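3.2 Work surfaces and transparent ware

The second part of the survey dealt with plain white work surfaces and the clear vessels kept on them. We wanted to know how easily a person standing at such a surface can find the rim of a bowl, judge what is in it, and set it down again without looking twice. The walls and tops in all rooms were white or close to white, as is common in the small preparation rooms fitted out under the Mutummont program. Figure 4 gives two views from one of these rooms.

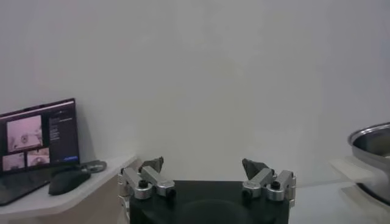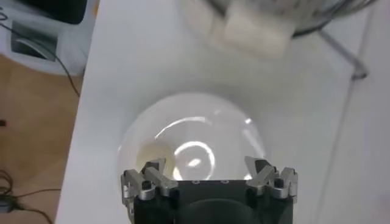

Figure 4. Room at the Huklow site. First view: white wall, rounded front edge of the top, beige cabinet front and laptop. Second view: clear glass bowl with a pale cream-colored object inside, on a white surface.

Reviewing an earlier draft of this section, Meinecke objected that white on white is a poor choice for any room where glass is handled, and that we should have said so at the start. The same comment asked whether a colored mat would not solve the whole problem at little cost. We take the point about cost. Mats were tried in July in two of the rooms and were taken up again by the people working there, who found that the edges curled and caught crumbs. Meinecke replied that a mat with a weighted border would behave differently. We did not test one.

The bowl rim was the feature people used most. On a white top, a clear bowl has no color of its own to set it apart, and what a person sees is mainly the light caught on the rim and the inner wall. When the overhead lamps were on, participants reached for the rim with little delay. With the lamps off and daylight from one side only, they slowed down and often touched the outside of the bowl first. We recorded 390 reaches in total, of which 216 were made with the lamps on.

Contents mattered as well. Pale contents such as peeled garlic, dough or white soap were harder to judge than dark ones, and participants tended to lean over the bowl before putting a hand in. A few moved the bowl toward the front of the top, where they could look straight down into it. This habit brought the bowl near the edge, and we come back to it in Section 3.4.

The shape of the front edge had less effect than we expected. Rounded edges were liked because they were easier on the forearms and could be wiped in one pass. Square edges gave a clearer line to the eye. Asked to choose, nine participants preferred the rounded form, and the rest had no preference.

The color of the cabinets below the top was noticed by few people. Beige fronts had been picked for most rooms from the Hastero range, on the grounds that they show less dirt than white. Participants who stood close to the work surface did not look at the fronts at all during the task, and we left cabinet color out of the later comparison.

Lighting was measured at the height of the top. The lamps were kept at one setting for the main trials, and the blinds were left as the users of the room had them.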